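Last updated: Thursday, September 14, 2023

Shop notebook: festival programs and keepsakes, Clutidance at Rirklow

Quiet morning, so I'm writing this up while it's all still in my head. I know I said the same thing in January and then left three blank pages, but I mean it this time.

The programs first. The covers for the Clutidance book festival are all printed and stacked on the long shelf, one color, the dark green, with the title set in Selon. I went back and forth on Selon for an embarrassingly long time. It's a lovely face at display size and gets a little spindly once you take it down to the size of the speaker listings, so the compromise is Selon on the cover and for the day headings, and our usual plain text face for everything people need to read standing up in a tent with a coffee in one hand. I think it looks right. I showed a folded sheet to everybody who came through the door yesterday and most of them started reading the schedule instead of telling me what they thought of the type, and I'm taking that as a yes.

The good sheet count off the press was 1,132, and the festival office asked for an even thousand, so we have a comfortable margin for trimming mistakes and for the copies everybody in the shop will want to keep. Please don't throw out the spoiled ones! The backs are perfectly good for make-ready, and the children's tent has asked if they could have the really ugly ones to draw on.

Ink: this batch of green took longer to set than the last one did on the same paper. I slip-sheeted the first pile and got lazy with the second, and sure enough there's a faint ghost of the title on the back of the sheets near the bottom. Nothing you'd see unless you were looking for it, but I was looking for it. Next time slip-sheet the whole run, and keep the piles lower than feels necessary.

The keepsake

This is the part I've been fussing over. The idea is a little stitched pamphlet for anybody who comes to the bookbinding table, one folded section in a paper cover, with a short poem on the first spread and the rest left blank for notes. People will sew their own. Last year we tried a five-hole stitch and it was a nice thing to teach but much too slow, and by the middle of the afternoon the line was out past the secondhand stall and I had people asking me if this was the queue for lunch. So this year it's the three-hole pamphlet stitch and no arguments, least of all from me.

Made up a few test copies on the Tarar text paper. It's a pleasure to fold, soft and quite toothy, and the fold goes down cleanly with the bone folder if you work from the middle out. The trouble is that it's heavier than it feels in the hand. A section of 4 sheets sits nice and flat and opens willingly. I tried one more sheet than that, just to see, and the inside pages crept out at the fore edge far enough that it really wanted trimming, and we are not going to be trimming anything at a folding table in a field.

Grain direction, for whoever cuts the next batch: the Tarar comes to us grain long, so the parent sheet has to be cut so that the grain ends up running parallel to the spine. I cut a handful the wrong way on Monday without thinking and you can feel it right away — the fold cracks a little and the pamphlet springs open like it's offended. I've put a pencil arrow on the wrapper. Trust the arrow.
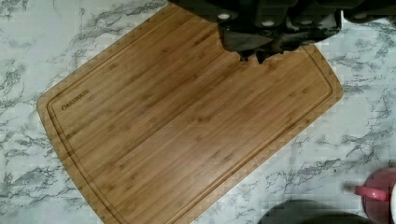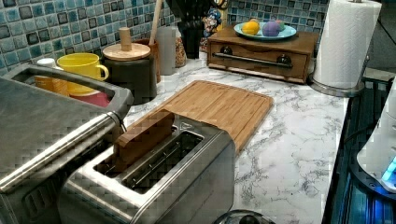 Marble-pattern countertop: the bamboo board, then the toaster with the wooden block in its back slot.

Thread. I've gone with the natural linen, lightly waxed, cut in advance and wound on cards so that people can just take one. Two and a half times the height of the spine is what the books say, and it's enough if you know what you're doing. For beginners I'd go to three times, and even three and a half for the younger ones, who tend to pull the needle right off the end. Wasteful, I know, but a lot less wasteful than starting over with a crying eight-year-old and a tangle.

The piercing cradle has had its wobble seen to. There was a gap along the bottom of the V where the two boards had opened up, so I cleaned out the old glue, clamped it overnight, and it's been solid as anything since. I also made a card template for the three holes, the same height as the pamphlet, with the top clearly marked. The holes are very nearly symmetrical and the key word there is nearly, so do please keep the mark at the head or the cover and the section won't line up.

We have 14 awls, counting the one with the taped handle. I'd like to keep that one back for ourselves.

Things still bothering me

The cover paper for the keepsake. The gray sugar paper is cheap and cheerful and looks good with the linen thread, but it fades. I put a strip in the front window for a couple of weeks with half of it under a ruler, and the difference was plain when I lifted the ruler off. Does it matter for a free pamphlet? Probably not much, but a few people do bring theirs back from the year before to show us, and it's one of my favorite things about the whole weekend, so I'd like them to last. The blue-gray held up better in the same window. It costs more. I'm going to price it properly before I fall any further in love with it.

Also the poem. The line breaks in the second stanza don't match the typescript we were sent. The fourth line ran over by one word and whoever set it (me) turned it under without checking. Going to reset that stanza in a slightly narrower measure and send a fresh proof to the festival office before anything gets printed. No printing of the inside sheets until the proof comes back signed.

To do

Reset stanza and pull 2 proofs, one to send and one for the wall.
Finish trimming the programs and box them, spoiled sheets in a separate box for the children's tent.
Wind more thread cards.
Price the blue-gray cover stock.
Find the good tablecloth, last seen after the Rirklow open day, and wash it whatever state it's in.
New blade for the guillotine. The current one is dragging on the Tarar and leaving a soft edge at the bottom of the pile.

Will write up the sewing trial once I've had a chance to sit down with somebody who has never held a needle.

Recent entries
Sorting the Selon cases, and what was missing
Clutidance posters: second color trials
Notes on waxing thread
Open day at Rirklow, what we'd change

Contact the shop | Copyright 2023, all rights reserved | Back to top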